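Gromby Tables: Photo Gallery

Gromby makes and refinishes tables in Brarville. The pages on this site cover prices and lead times, and this one is for pictures. Finishes vary from board to board, and a picture on a screen is no substitute for a sample, so please ask for one before you order. Samples are free to collect from the shop and cost 14 dollars by mail.

Choosing a finish

Most customers decide between a light finish and a dark one first and think about the shape later. Light tops suit small kitchens and rooms that face north. They show coffee rings sooner than dark tops do, but they hide dust and crumbs well. Dark tops do the reverse.

We offer 11 finishes at present. Two of them, Marchuk and Batik, are dark and are made to order only. Allow 19 working days for either. The light finishes are usually on the shelf and can go out the same week.

Care

Wipe with a damp cloth and dry along the grain. Do not use scouring pads or anything with bleach in it. Felt pads under lamps and bowls will save you a repair later. If a top does get scratched, bring it in on a Friday morning and we will look at it while you wait.

Gallery

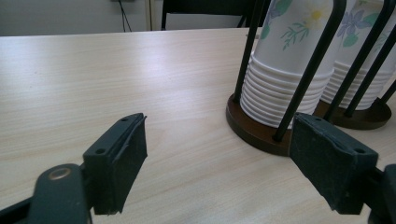 Page last changed: March, 4:15 p.m.

Light beige wooden tabletop with a fine, streaky grain. The color runs from pale cream to light tan, and the grain lines are a little darker and browner. Light from the room gives the surface a soft sheen.

Tops in light finishes start at 559 dollars without legs. Legs are priced separately and are listed on the order page. For sizes not on the list, send us the length and width of the space and we will write back with a price.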